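Jul 6, 2023. Notebook, Nendlow dye shed

Second go at the Kerwood madder. Weighed out 2,000 g of chopped root and left it soaking overnight in rainwater (the Stidcombe tap stuff is far too hard, it went brown last time!).
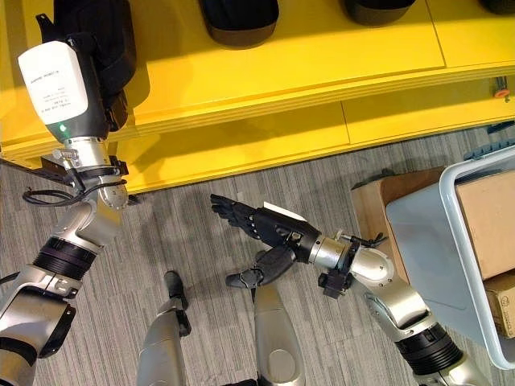

Yellow shelving, striped carpet side.

Strained it this morning and got 1,513 g of pulp back after pressing, so I'll dry that and try it again in August. Wool went in with 2 spoons of chalk – lovely brick red already, much warmer than the Kocsis batch.
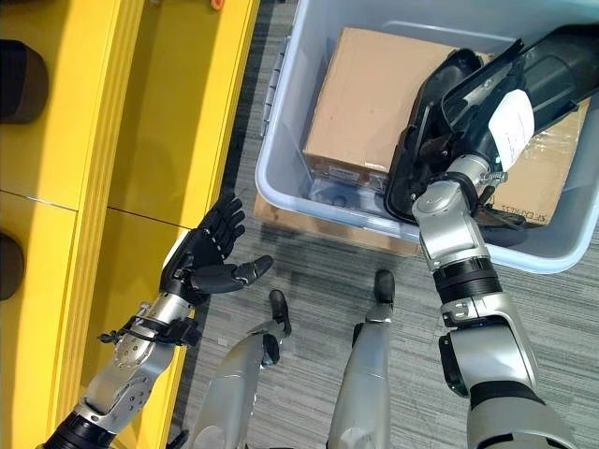

Yellow unit and the big plastic bin.

Still to do: rinse, label the skeins, order more alum.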